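Accueil > Équipements > Robotique de manipulation > Poste d'assemblage de composants

Poste Aven pour la manipulation de composants informatiques
Fiche d'équipement et guide de budget

Référence catalogue interne : AVN-PC
Catégorie : postes robotisés de table
Disponible au prêt entre sites : oui, sur réservation
Sites équipés : Gimcombe, Tomow

Le poste Aven est l'équipement que nous recommandons désormais aux équipes qui veulent se lancer dans la prise et la pose de petites pièces électroniques : processeurs, barrettes mémoire, cartes d'extension courtes. Nous l'avons retenu après une longue période d'hésitation entre une cellule clé en main et un montage sur profilés, et nous en sommes vraiment contents ! Le montage sur profilés demande plus de travail au départ (il faut aimer les clés Allen), mais il se transforme en une matinée quand le projet change de direction, et les projets changent toujours de direction.

Cette page s'adresse à ceux qui préparent une demande d'achat, qui cherchent à chiffrer un deuxième poste ou qui veulent simplement savoir à quoi s'engage un atelier quand il dit oui à un robot.

Ce que comprend le poste

Structure en profilés d'aluminium, assemblée par connecteurs d'angle
Bras de table avec pince à deux doigts articulés
Caméra compacte fixée au poignet
Planche de présentation des pièces, amovible
Jeu de supports imprimés en 3D (processeur, mémoire, carte, emplacements libres)
Alimentation et faisceau de câbles
Logiciel de séquencement Sivakumar, licence pour un poste

Ce que le poste ne comprend pas

L'ordinateur de commande. Presque tous les sites en ont déjà un qui convient, et il serait dommage d'en payer un second.
Les pièces d'entraînement. Prenez du matériel réformé ! Une vieille barrette se laisse saisir de la même façon qu'une neuve, et personne ne pleure quand elle tombe.
L'imprimante 3D. À défaut, l'atelier de Gimcombe imprime les supports à la demande.

Budget

Le kit mécanique hors bras revient à 1598 euros hors taxes, profilés, visserie, planche et premier jeu de supports compris. Le bras fait l'objet d'une ligne séparée, car plusieurs sites en possèdent un et souhaitent le réutiliser. Demandez un devis avant de remplir le formulaire : le prix varie selon la charge utile et la pince choisie.

Trois postes de dépense sont régulièrement oubliés dans les demandes que nous recevons.

Le premier est le câblage. On compte le robot, on compte la pince, et puis il manque des rallonges, des passe-câbles et une multiprise de bonne longueur. Prévoyez-les dès la première commande, avec des colliers et deux ou trois goulottes.

Le deuxième est l'impression des supports. Chaque nouvelle référence de pièce appelle son logement, et le premier essai est rarement le bon. L'équipe de Tomow a imprimé 40 supports pendant sa première campagne et en a gardé 38, ce qui nous paraît un excellent score (le nôtre est nettement moins flatteur). Une bobine de filament gris d'avance suffit largement pour démarrer.

Le troisième est le temps. Montage de la structure, mise de niveau, calibrage de la caméra, apprentissage des positions : comptez ces heures dans le budget au même titre que le matériel. Un poste livré le lundi de la rentrée et promis en démonstration à la fin de la semaine, nous avons essayé, c'est à éviter.

Bien choisir la planche de présentation

C'est la pièce la moins chère de l'ensemble et celle dont on parle le plus. Une planche bien pensée simplifie énormément la programmation : les composants se présentent toujours au même endroit, dans la même orientation, et la pince peut les aborder sans contorsions.

Quelques points à fixer avant de commander :

Orientation des pièces. Les barrettes mémoire tenues debout, un logement en haut et un en bas, se saisissent très bien par la tranche. À plat, elles obligent la pince à racler le support.
Dégagement des doigts. Laissez de la place de chaque côté du processeur. Les montants qui le maintiennent ne doivent pas occuper l'endroit où les doigts se ferment.
Emplacements libres. Gardez-en toujours. Un cadre ou un logement en U disponible sert de dépose intermédiaire et accueillera la prochaine pièce du projet.
Couleur. Le gris clair mat donne de bons contrastes avec les circuits verts et limite les reflets. Les profilés brillent, eux, et il faut en tenir compte dans le réglage de l'exposition. 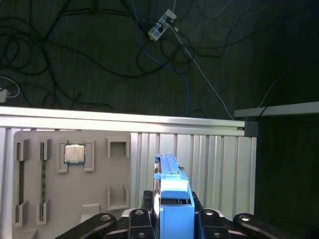 Page modifiée en dernier lieu le 03/09/2019

Le processeur se tient entre deux montants gris, les deux barrettes mémoire dans leurs quatre supports, et il reste deux logements vides à droite. Nous aimons beaucoup cette disposition, assez aérée pour qu'un nouveau venu comprenne la planche d'un coup d'œil. La partie bleue de la pince, étroite et allongée, ressort bien devant l'aluminium.

Implantation et encombrement

Le poste se pose au sol ou sur un établi rigide. Au sol, réservez un passage pour l'entretien et décidez tout de suite du trajet des câbles : une fois la structure chargée, on n'a plus envie de la déplacer. L'alimentation doit rester accessible sans passer la main dans la zone de travail du bras.

L'éclairage ambiant d'un atelier convient dans la plupart des cas. Évitez seulement la proximité immédiate d'une fenêtre, dont la lumière tourne au fil de la journée et complique le réglage de la caméra.

Questions à régler avant la demande d'achat

Quelles pièces seront manipulées pendant la première année, et dans quels formats ?
Le bras existant est-il compatible avec la pince à deux doigts ?
Qui imprime les supports, et sur quelle ligne budgétaire ?
Faut-il une seconde planche pour préparer une série pendant que la première tourne ? (Notre réponse est oui, presque à chaque fois.)
Le site dispose-t-il d'un arrêt d'urgence déjà câblé ?

Entretien et pièces de rechange

Resserrage de la visserie des articulations de la pince : chaque mois
Contrôle de l'équerrage des profilés : après tout déplacement
Nettoyage de l'optique : chiffon microfibre sec, sans solvant
Remplacement des supports imprimés : à l'usure, fichiers disponibles sur le partage du projet Aven
Doigts de pince : un jeu d'avance par poste

Réserver ou essayer

Les postes de Gimcombe et de Tomow sont ouverts aux essais sur réservation, et nous encourageons vivement les équipes à venir avec leurs propres pièces. Une demi-journée suffit pour savoir si la pince convient. Apportez aussi les plans cotés si vous les avez, on peut souvent dessiner un premier support sur place !

Prochaine commande groupée : fin septembre. Les demandes reçues après la clôture passent à la commande suivante.

Documents associés : formulaire de demande d'équipement, liste des profilés, notice Sivakumar, modèles de supports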